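Imprimer
Envoyer par e-mail

Deux bras et un sac de courses

Comparatif. Pendant plusieurs semaines, un petit atelier a fait concourir des pinces robotiques sur les tâches les moins glorieuses qui soient. Récit d'un championnat sans public.

15 mai 2019

Le premier soir, la pince Omora a lâché un livre pour enfants. Le deuxième soir aussi. Le troisième, elle l'a tenu si fermement qu'il a fallu couper l'alimentation pour le récupérer, avec sur la couverture deux empreintes parallèles qui y sont toujours. « On progresse », a noté Sharon Gachanja dans le cahier d'essais, où l'ironie tient lieu d'unité de mesure.

L'atelier Gachanja occupe un ancien magasin de papiers peints, à l'étage, avec un monte-charge qui choisit ses jours. On y règle des cellules à deux bras pour des clients qui voudraient voir leurs robots manipuler autre chose que des cubes en mousse. Or la question qui fâche revient à chaque devis : quelle pince mettre au bout ? Les catalogues promettent toutes les prises, de l'œuf au parpaing, photographiées sous une lumière de joaillier. En mars, Gachanja a décidé de vérifier par elle-même, avec trois modèles à deux doigts : l'Omora, la Sanda et l'Arard.

Le protocole tient sur une page. Chaque pince a droit à 30 essais par tâche, les deux bras équipés à l'identique, pilotés d'abord par un opérateur, puis rejoués par le contrôleur sans aucune aide. Les tâches ont été choisies pour leur banalité : sortir un livre d'un sac, en remettre un autre, déplacer une mallette d'outils, attraper une anse en tissu. Cette dernière épreuve a failli mettre fin à l'expérience. Une anse, pour un robot, c'est un objet qui change d'avis.

La Sanda, la plus légère du lot, a d'abord séduit tout le monde. Ses doigts s'ouvrent vite, se ferment vite, et font un petit clic satisfaisant dont les commerciaux connaissent sûrement le prix. Sur le livre, rien à redire. Sur la mallette, elle glisse avec une certaine élégance, puis recommence. Gachanja a collé du caoutchouc sur les doigts, a obtenu de bien meilleures prises, et s'est demandé à voix haute pourquoi un accessoire à 555 euros avait besoin de dix minutes de bricolage.
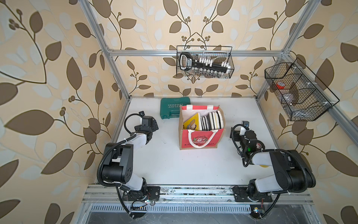
Faut-il vraiment une caméra sur chaque poignet ? Pour fouiller dans un contenant souple, oui : la vue d'ensemble perd le bout des doigts dès qu'ils passent derrière un bord, et le contrôleur se met alors à deviner, exercice auquel il est médiocre.

Reste que la caméra de poignet a ses caprices. Son câble, surtout. Trop court, il tire sur le connecteur dès que le bras se déplie ; trop long, il s'invite dans la prise et finit par se faire pincer lui-même. L'atelier a perdu une soirée entière sur une panne d'image qui venait d'une gaine tordue de quelques millimètres. Le fabricant, joint par téléphone, a recommandé de redémarrer.

L'Arard est arrivée en dernier, dans un carton deux fois trop grand. Elle est lente, un peu épaisse, et son logiciel de configuration semble dater d'une époque où l'on craignait les couleurs. Mais elle sait doser. Réglée à 10 newtons, elle a sorti le livre sans le marquer, et elle a rattrapé l'anse avec une patience que l'opérateur, à cette heure-là, n'avait plus. Son défaut est ailleurs : ses doigts larges passent mal entre deux objets serrés, et pour extraire une pièce fine d'une pile, elle préfère emporter la pile.

Entre les séries, on recalibre. C'est la partie du métier que les vidéos de démonstration coupent au montage. Il faut ramener les deux bras à leur position de référence, vérifier qu'ils s'accordent sur l'endroit où se trouve la table - ils en discutent volontiers à quelques millimètres près - et remettre les objets à leur place, à la main, comme on range une chambre d'enfant. Au bout de presque 200 remises en place, Gachanja a suggéré qu'on achète un troisième bras pour ça.

Le classement, alors ? L'Arard l'emporte sur les objets souples, la Sanda caoutchoutée sur la cadence. L'Omora garde un partisan dans l'équipe, qui soutient que sa force servira bien un jour et que le livre n'était pas très bon. L'atelier a commandé une paire d'Arard et gardé la Sanda pour les petites pièces. Les doigts fins de rechange sont annoncés sous six semaines, délai que le vendeur a qualifié d'indicatif.

Imprimer
Envoyer par e-mail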